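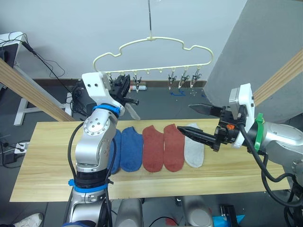 Arbridge Home Club Boards > Laundry & Linens Team

Thread: Clip hangers for socks and small stuff, who else is hooked?

sockdrawer_sal
I have become a clip hanger person and I need to talk about it! We have no dryer, just a wall in the back hall and a wire to hang things from, and for years the socks went over the radiator or the backs of chairs. Then I got a cream plastic one shaped like a cloud (I know, I know, but it makes me smile every time) with metal clips hanging off a straight bar. I lay the socks out side by side on a board first, match them up, then clip. The whole batch goes up in one go and comes down already paired. Does anybody else do it in that order, or do you clip straight out of the basket?

linty_fresh
Straight out of the basket, always. Laying them out first is handling every sock twice. I love the hanger though!! The wavy top is adorable.

Gillies_porch
I lay them out. With six people in the house, if I don't pair before they go up I never pair at all. I use the ironing board so I'm not bending over, and it takes me maybe one song on the radio.

My question is about the clips. Metal ones left a rust mark on a pillowcase of mine back in February and I went to all-plastic after that. Are yours coated?

sockdrawer_sal
Spring part is metal and the tips are plastic, same cream color as the hanger. No marks so far, and I've had it going most of the winter. I did have an older set with bare metal jaws that I wouldn't trust with anything white.

mothertub
Plastic tips are the way to go. The Flivora ones I had were plastic all the way through and they got brittle on the balcony. Two snapped in one week, and one went down into the neighbor's basil.

linty_fresh
Flivora makes a decent indoor one, in fairness. Mine lives over the tub and is going strong. I wouldn't put it outside.

56_clothespins
Going to disagree with everybody here, cheerfully. Clips pinch. If you hang a sock by the cuff you get a little dent in the elastic, and if you hang it by the toe you get a little dent in the toe. I fold mine over a rack bar and there are no dents anywhere. My rack holds 40 socks and folds flat behind the door. I own plenty of clothespins (see name) and they are for sheets.

Gillies_porch
But over a bar the two layers touch and the inside stays damp forever! Toe up, cuff down, one clip. The dent is gone as soon as you put a foot in it.

56_clothespins
Forever is a strong word. Overnight, in my house.

mothertub
I go cuff up. Toe up makes the cuffs hang wide and they get baggy on me. We could be at this all year.

sockdrawer_sal
Ha, I knew the toe/cuff thing would come up. I'm toe up, for the record, except wool.

The other thing I love it for is all the odd little bits that get lost on a big line. Washcloths, felt pieces, a small towel. I put two clips on anything with some weight and one on the light things.

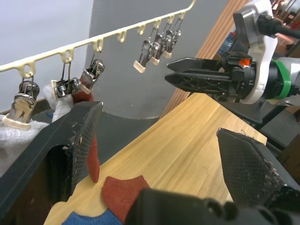 White towel and a red cloth clipped up, with room left on the bar.

linty_fresh
Ooh, that towel has a nice nubbly look to it. Do you slide the clips along or are they stuck where they are?

sockdrawer_sal
They hang on little hooks, so you can take one off and hook it wherever you like. I bunch the spare ones down at one end so they're out of the way. When I want more air between things I skip a hook or two.

Zovisis_fan
New here, hi all! Do you wash felt?? I've got a box of felt cutouts from a kids' banner and they are filthy, and I've been scared to get them wet.

Gillies_porch
Cool water, a drop of dish soap, press it in a towel, don't wring. Do the reds on their own the first time. Wool felt can shrink on you, so try a scrap first. I dry mine flat on a cookie rack.

56_clothespins
Flat! Thank you. My people.

Zovisis_fan
Great, trying one red one tonight before I risk the whole box. And now I want a cloud hanger too. Is 12 clips enough for two people?

mothertub
Plenty if you wash often. I save it all up for one big day, so I'd want double that.

sockdrawer_sal
Get the bigger one if you have the wall for it. And come back and tell us about the felt!

Search this board Enter keywords Go Advanced

Contact the Laundry & Linens Team | Copyright Arbridge Home Club | Back to top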